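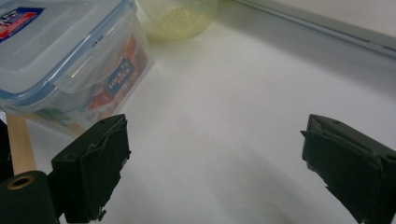

Fachgruppe Robotik und Automation, Werkstattkurs Greiftechnik

Handout 4: Was kostet ein Greifplatz?

Ich fange dieses Kapitel immer mit dem Geld an, auch wenn ihr lieber gleich schrauben würdet (verstehe ich ja!). Wer einen Handgreifer plant, denkt zuerst an die Finger und den Motor. Dann kommt die Bestellung und man merkt, dass Klebeband, Schrauben und Gewindeeinsätze in keiner Zeile stehen.

Unser Budget liegt bei 2.104 Franken. Davon sind 62 für Testobjekte reserviert, und das reicht gut, wenn man beim Haushaltszeug bleibt: eine durchsichtige Frischhaltedose mit Schnappverschluss, so eine von Lock & Lock, dazu eine Kunststoffschüssel und ein Holzstab. Durchsichtige Sachen sind mir wichtig, die machen der Bilderkennung gern Ärger – also bitte nicht wegsparen!

Bei den Fingern rechnet ihr mit Verschleiß. Umwickelte Finger fransen aus, plant darum 30 Franken für Wickelmaterial ein und vier Ersatzfinger auf eine eigene Zeile. Malcolm Rudd hat das im letzten Kurs unter »Diverses« geschoben und im August nochmals bestellen müssen, mit Expressporto.

Offerten holt ihr bei Lüthi und bei Goltby ein. Lüthi liefert schneller, Goltby nimmt Teile zurück. Ristetti ist nur für den Tisch interessant: matte weisse Platte, keine glänzende, sonst habt ihr überall Reflexe.

Bis zum nächsten Mal:
Stückliste mit Preis und Lieferfrist
Verbrauchsmaterial getrennt aufführen
Zwei Offerten vergleichen, Porto eingerechnet

Die Vorlage für die Tabelle liegt im Kursordner unter »Kedmont«.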